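Course: Media and Political Language
Session 4: The political blog and the accusation
Handout for students, please read before the seminar

1. What this session is for

Last session we looked at the newspaper editorial. Now we go to a form which is younger and less polite, the partisan blog post about a public official. I want you to learn to read it slowly. Many students say to me that such texts are "only shouting" and that there is nothing to study. I don't agree. A text of this kind has a structure, and the structure is almost as strict as in a sonnet.

You don't need to share the opinion of the writer, and you don't need to fight it in the seminar. Please leave your own vote at the door. We discuss how the text works and what kind of proof it offers.

2. Material

The reader contains 11 posts. They come from both sides and they were collected by Sanne Peeters for her thesis. I have removed the names of the blogs, so that you don't decide too early whom you like. Posts 3 and 8 are long, the others you can read in 10 minutes each. Read post 3 twice.

3. Some terms

Claim. What the writer says is true. "The minister hid the report."

Charge. A claim which includes blame. "The minister betrayed us." A charge is harder to check than a claim, because the blame word has no clear border. When is a delay a betrayal? After one month? After a year?

Warrant. The reason why the evidence should support the claim. In blogs the warrant is very often missing, and the reader must put it in himself. This is a strong technique, since people trust the thing which they have completed with their own hands.

Self-citation. The blog refers to its own earlier post as a source. If you follow the link you find a second post, which refers to a third. In post 8 I followed such a chain to the end, and the last station was a question: "Could it be that he knew?" By the time it reached post 8 the question had become a fact. Please draw this chain on paper before you come.

Former friend. The official was praised by the same blog before, and now he is attacked. Here the language is usually harder than against an old enemy. The writer has to explain to his readers why he was wrong, and the easiest explanation is that he was deceived.

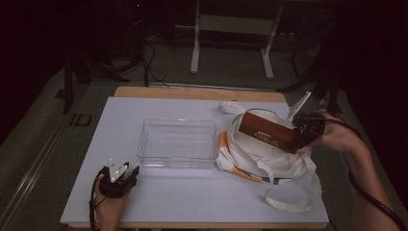

Chathurika Sivakumar objected that the former friend also appears in quite serious newspapers, when a paper withdraws its support from a candidate, and that the term is then too wide to be useful for us. I think she is partly right. The difference, for me, is in the admission. The newspaper normally writes one paragraph where it says "we supported him, and these were our reasons." In the blog posts of our reader you will find this paragraph only in post 5. So let us use the term in the narrow sense: an attack on a former ally in which the earlier praise is not mentioned, or is mentioned only as proof that he lied.

4. How to mark the text

Take a printed copy. Use one color for claims, another for charges, and put a small cross wherever you think a warrant is missing. Do not mark adjectives. Everybody wants to mark adjectives and then the page is full and you have learned little. The adjectives are loud but they seldom carry the argument.

After that, write next to each claim what document would prove it: a vote record, a letter, a court paper, a witness. If you can't imagine any document which would prove or disprove the claim, write "open" in the margin. In my own copy of post 3 the "open" is standing there quite often, also in places where at first reading I felt completely convinced.
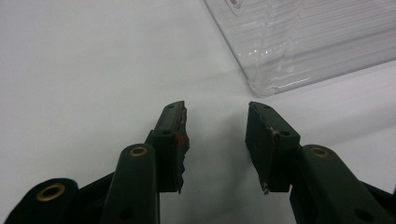 A word about capital letters. In older posts they are used for whole words and they replace the voice of a speaker. In newer ones you see them more on nouns, like Swamp or Establishment, and there the function is different. The noun becomes a name, and a thing with a name seems to exist and to have a will. Compare "some officials were slow" with "the Establishment was slow." In the second sentence there is already a plan, although the writer has not said so.

The passive voice does the opposite work. "It was reported" hides the reporter. Ask each time who reported it, and if the answer is the blog itself you are back at self-citation.

5. Written task

Write 300 words on one post of your choice, except post 3, which we do together. Describe the strongest claim of the post, its evidence, and the warrant which the reader is expected to supply. Your own judgment about the official doesn't belong in this text. Last year Lieven Segers gave me two very good pages about why a certain senator should resign, and I had to give them back.

Group work is allowed in pairs. Hand in on paper before the seminar in May where we treat talk radio. The task counts for 20 percent of the grade.

6. For the seminar

Shanti Solanki will present post 8 with the chain of links, and Gijs Stevens will answer her from the point of view of the blog's editor. He has to defend the post as well as he can, so please be kind to him. The others bring their marked copy of post 3 and one question in writing.

The reader can be copied at the department office until four in the afternoon.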